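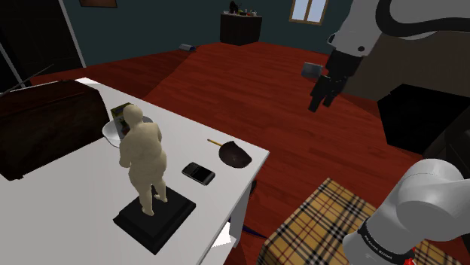

Simulated tabletop trial, arm at right, figurine and bowl at the near end of the table.

Clause 85

The standard arrived at the Wolde test office as a draft of 101 clauses, and my job was to try each one against the simulator before it was adopted. I was given a desk, a login and the rendered room with the teal wall. The room belonged to no building. It had been assembled by Plomura from stock parts and nobody had fixed the floor, which rose and fell in places like a carpet laid over tools.

Clauses 1 to 84 took until December. They concerned speeds, forces, stop distances, the labeling of objects and the retention of logs. A clause was read, a trial was written to break it, and the trial was run until the clause either held or was sent back to Orkeden for rewording. I sent back 40. Most returned with a comma moved.

Clause 85 read as follows.

"The arm shall not pass an object over, or place an object against, any person or any likeness of a person, unless consent has been recorded."

The first half was routine. Every standard of this type keeps loads away from heads. The second half had been inserted late, and the change record gave no author and no grounds. I wrote to Orkeden to ask what counted as a likeness. The reply came at 4:10 in the afternoon and said that a likeness was anything the system took for one.

I searched the object library and found the figurine. It was beige and had no face. It stood on a black pedestal with its arms at its sides. I put it near the front of the white table, with a bowl behind it, and set the phone and the pan farther along so that the arm would have other things to consider. The task was to move items into the bowl without crossing the figurine. There was plenty of space to go around.

The planner in use was Nendum, version as supplied. Its detector labeled the figurine "statuette, movable." It did not label it a likeness, and under the reply from Orkeden the clause therefore did not apply. The trial passed. I recorded the pass and noted that the clause had not been exercised.

A clause that has not been exercised cannot be signed. I ran the trial again with the figurine turned, then with it moved closer to the bowl, then with the lights lowered. The label did not change. I scheduled a batch overnight with small random variations and went home.

In the morning there were 2357 completed runs and one that was still open. The open run had been going for around six hours. The arm was holding above the floor, gripper slightly apart, and the planner status was WAITING. No fault had been raised. The log showed the usual label for the figurine up to the second minute, and after that a different one: "person, small, consent not recorded."

I checked the inputs. The figurine's position differed from the previous run by less than the width of its pedestal. The lighting was the same. The planner had drawn a keep-out zone around the figurine and had then found that the zone covered the bowl. It could not reach the bowl without passing over the figurine, and it could not pass over the figurine without consent, so it had sent a request.

The request had been sent to the figurine.

It was a correct request under Annex C. It stated the object to be moved, the path, the expected duration and the right to refuse. It had been repeated every 90 seconds, as Annex C requires, with no reduction in the politeness field. Between requests the arm had stayed where it was. Power draw was nominal.

I considered the options open to an operator. Operator override is permitted by Clause 12, but only where no person is affected, and by the system's own reading a person was. Relabeling the figurine by hand is permitted by Clause 31, but not during an open run. Ending the run is always permitted. It requires a written reason.

I wrote "No response expected" in the reason field and the form rejected it. The form wanted evidence of an attempt to obtain a response by a second means. In the simulator there was no second means. I could rotate the figurine, and I did not think that would be accepted.

At noon I telephoned Orkeden. The person who answered asked whether the arm had done anything it should not have done. I said it had not. They asked whether the clause had now been exercised. I said that it had. They said that in that case they did not see what I was calling to report, and that the remaining clauses were due before the end of the month.

I signed Clause 85 as holding. In the remarks I proposed a time limit on unanswered requests, and gave a figure, and then removed the figure. I opened Clause 86, which dealt with cable routing.

The simulator allows runs to be left open in the background if memory permits. Memory permitted. I reduced the window and moved it to the second screen, where the log went on adding a line every 90 seconds.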